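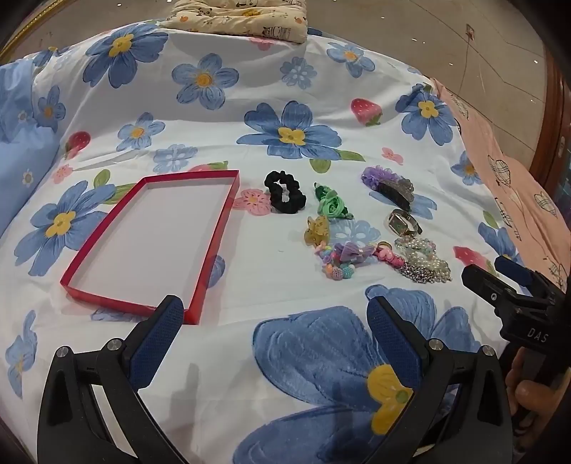

Scrunchie or claw clip for sleeping on wet hair?? My hair is down to my waist, fine but a LOT of it, and I wash it at night bc mornings are impossible (out the door at 6:40). Going to bed with it loose means tangles the size of a mouse by morning. So far I own the black scrunchie, the purple ruffly flower thing and the dark claw clip with the sparkly top, plus a green rose thing that is more for weddings than for bed. Braiding it wet gives me a dent right at the nape and it's still damp inside when I undo it. A bun hurts. Tried a satin bonnet from Demodden, woke up with it on the floor, three nights in a row. My sister says wet hair on a pillow wrecks the hair AND the pillow, my mother says she did it for thirty years and look at her. Blow dryer is out, thin walls and a baby next door. What do people with long hair do? Also is it breaking because of the elastic or becuase it's wet? I get short snapped bits all around the hairline, worse since August.

Posted by Guðlaug Thoroddsen
288 views

Ragnheiður Bergmann
Both, probably. Wet hair stretches more and snaps easier, and then you put something tight on it in the same spot every night. The hairline bits sound like tension to me, but if it's getting thinner there and not just shorter, ask a doctor, don't ask us.

What I do, hair to my hips:

Wash earlier. Sounds dumb but right after dinner instead of right before bed makes the biggest difference. Mine takes about 3 hours to get from dripping to barely damp with no dryer.

Old cotton T-shirt, not a towel. Squeeze, don't rub. Leave it wrapped twenty minutes, then swap for a dry one. The second shirt is the part everyone skips.

Leave-in on the ends only. Comb with a wide comb from the bottom up.

Then when it's damp, not wet, one very loose braid, started LOW. Below the nape, like shoulder level. Your dent comes from starting it up at the head. Scrunchie at the end, two turns, no more. A fabric one is fine, it's the thin bare elastics that chew hair up. If a third turn fits easily, still don't.

No claw clip in bed. You roll on it, the teeth dig in, and they break. Clips are for while you're cooking and it's drying.

Satin pillowcase instead of the bonnet. Can't fall off. Wash it every week, all that leave-in goes somewhere.

Give it a couple months before you judge the hairline, short bits grow slow.

Yiğit Dağdelen
just cut it. had mine long for 9 yrs, cut to the shoulder, dries while I eat. best thing ever

Comment from Guðlaug Thoroddsen
not cutting it lol but thanks

Drahomíra Vávra
Agree with most of the long answer, except for me any braid on damp hair = frizz. I do the pineapple: flip head over, gather it right on top, loosest scrunchie you have, ONE turn. Hair goes up over the pillow so you aren't lying on it. With waist length the ends will flop in your face, so I tuck them under a light cotton scarf. Ties at the front, stays on better than a bonnet. Mine's wavy tho, might do nothing for straight hair. And move the spot around, high one night, low the next, so it's not always pulling on the same hairs.

For bonnets, check there's a drawstring and not just elastic. The stretchy ones give up after a few washes. I sewed a ribbon through mine, took ten minutes.

Your mom may just have thicker hair, some people get away with anything. Swap the pillow for a dry one if it feels damp in the morning, or at least stand it up to air. Mine got a musty smell one winter and I had to throw it out.

Comment from Guðlaug Thoroddsen
Tried the low braid last night, no dent!! Still a bit damp in the middle at 6 but so much better. Will try the two shirts thing tonight, and the scarf if I can find one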